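Where does all the dust come from?

Run a finger along the top of a wardrobe. Go on, one you can reach from a chair that an adult has agreed to. The fluffy grey stuff you now have on your finger is dust, and it has been up there minding its own business since the last time anyone in your home felt energetic.

Most people think dust is just dirt, but smaller. It's more interesting than that, and slightly more disgusting, so you may want to finish your sandwich first.

What is it made of?

Dust is a mixture, like soup, except that you should not have it for lunch. A pinch from your bedroom will probably have fibres in it from socks, blankets, carpets and the jumper your aunt knitted. It will have tiny grains of soil that came in on shoes. There may be pollen from plants, soot from traffic, crumbs, bits of paper, salt, hairs (yours and the cat's) and very small pieces of insects that are past caring.

And there is skin. Your skin is always growing new layers from underneath, and the old outside bits flake away, mostly too small to see. You are doing it now. So is your teacher, all through maths. You may have heard that nearly all dust is skin, which is a popular thing to shout in the playground, but it isn't true. How much skin is in the mix depends on the house, how many people live there, whether they have pets, what the floor is like and how often the windows are open.

Why does it float?

Drop a marble and it goes straight down. Drop a speck of dust and it dawdles. Gravity pulls on both of them, but the speck weighs so little for its size that the air gets in its way. To a speck of dust, air is thick stuff, a bit like you trying to run in the deep end of a swimming pool.

Any small movement will push it off course. Shutting a door does it, and so does sitting down hard on a sofa. If you have ever seen a sunbeam come through the curtains at 5 in the afternoon, full of glittering specks, you have seen how busy the air is. The specks were there all along. The sunlight bounces off them and into your eyes, and the shadowy room behind makes them easy to spot.

When the room goes quiet, dust begins to settle. It lands on shelves, on picture frames, and on that exercise bike. The bigger grains come down first. The finest ones can hang about for hours.

Why does it like the television?

Rub a balloon on your hair and it will pick up scraps of paper. That is static electricity, and dust is just as easily pulled about by it. Plastic things are good at holding a static charge, so they tend to collect a coat of fluff sooner than you'd expect. Old-fashioned televisions, the deep ones shaped like a fish tank, were champions at this. You could write your name on them, and children did, and were told off.

The fluff under the bed has a different trick. Hairs and long fibres roll along in the draught and tangle together. The tangle catches more hairs, then crumbs, then a bead you lost in August. Some people call these clumps dust bunnies. My friend Anju Rawat has a dog called Skurkar, who sheds enough for the clumps in her hallway to be more like dust sheep.

What about inside machines?

Lots of machines get warm when they work, and many of them have fans to blow the warm air away. A fan can't tell clean air from dusty air. It pulls in whatever is in the room, so fluff builds up on the blades, the grilles and the metal fins that help carry the heat off. A machine wearing a fluffy blanket has trouble keeping cool, just as you would in a duvet on the beach.

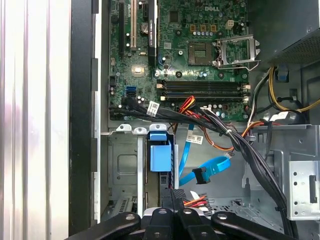

A desktop computer with its side panel off. The green board is covered in small parts.

Cleaning in there is a grown-up's job, with the plug out of the wall first. Poking a finger or a hoover nozzle into a computer is a good way to break something expensive and spend a long time being sorry.

Is any dust useful?

More than you might think. Raindrops need something to start on, and specks of dust in the sky do the job nicely: water gathers round the speck until there is enough to make a cloud droplet. Snowflakes often begin on a speck too. Winds carry dust from the Sahara right across the Atlantic Ocean, and some of it lands on the Amazon rainforest, where it brings minerals the plants can use. So the desert is posting plant food to the jungle, with no stamp.

A little dust falls from space as well, left over from comets and from asteroids bumping into each other. There could be a grain of it on your roof. Please do not go up and check.

Try it yourself

You need 2 pieces of white card, some clear sticky tape and a magnifying glass.

Fix strips of tape across each card, sticky side up. Put one card on a high shelf and the other near the front door, where it won't get trodden on. Leave them for 3 days. Then look at both through the magnifying glass and draw what you find.

Which card caught more? Can you spot a fibre the same colour as something you own? If anybody asks why you haven't dusted your room, tell them it would ruin the experiment. This should work once.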